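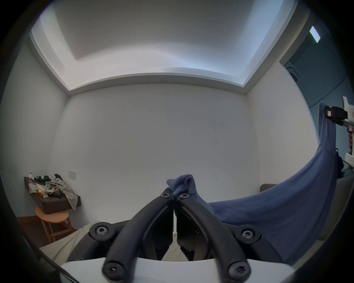 Page last changed: September

I want to make a case for looking at the backs of carved figures, and I want to make it loudly, because I spent a whole afternoon in Prirnau doing almost nothing else and came home happier than I've been after any museum in years.

The collection there is small. Most of it is limewood, saints and shepherds and one wonderful fat bishop, made for village churches and meant to be seen from below, by candlelight, with a wall behind them. So the carvers hollowed them out. Turn one around and you find a long trough running from the shoulders to the hem, rough as a feeding tub, every gouge stroke still there. The hollowing had a job to do (a solid log dries unevenly and splits), but what a thing to look at! The front tells you what the customer paid for. The back tells you how somebody worked on an ordinary morning: which way they stood, where the grain fought them, where they got bored and started taking bigger bites.

Most museums push these figures up against a panel and light them from the front, as if they were still on the altar. I understand the wish to be faithful. But the altar is gone, the candles are gone, and we're standing 12 inches away in sneakers. Give us the other side too! Prirnau has moved its best pieces out from the wall, with enough room to walk all the way around, and people do. They slow down. They bend over. A boy near me put his whole face up to the bishop's hollow spine and said it looked like a canoe, and he was right.

My favorite is a kneeling shepherd in the Corstead room, up to 400 years old, with the paint still bright on his coat and not a speck of it on his back. You can see where the color simply quits at the edge, a wobbly line running down past the elbow. Behind it there's an old iron ring, a plug where a knot fell out, and a row of seven little notches that the label doesn't explain. I love that the label doesn't explain them. I stood there making up reasons until the guard came through to close the room.

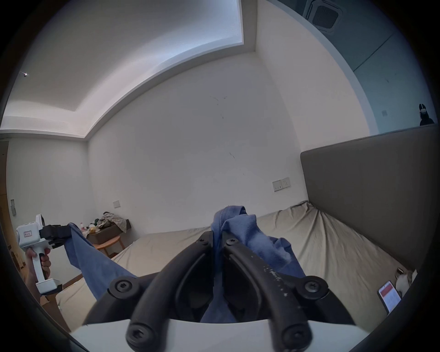
Gelov wrote to me after an earlier version of this page went up, to say that the backs were private, that a carver who left one rough did so trusting it would never be seen, and that showing it now is a little like publishing somebody's shopping lists.

I've thought about that a lot, and I'd still read the shopping lists. A rough back doesn't shame the front. When I went around again to the bishop's face after seeing that trough, the small, sly mouth seemed even more daring, cut into a shell of wood that can't be very thick at all. Go to Prirnau if you can, and start from behind.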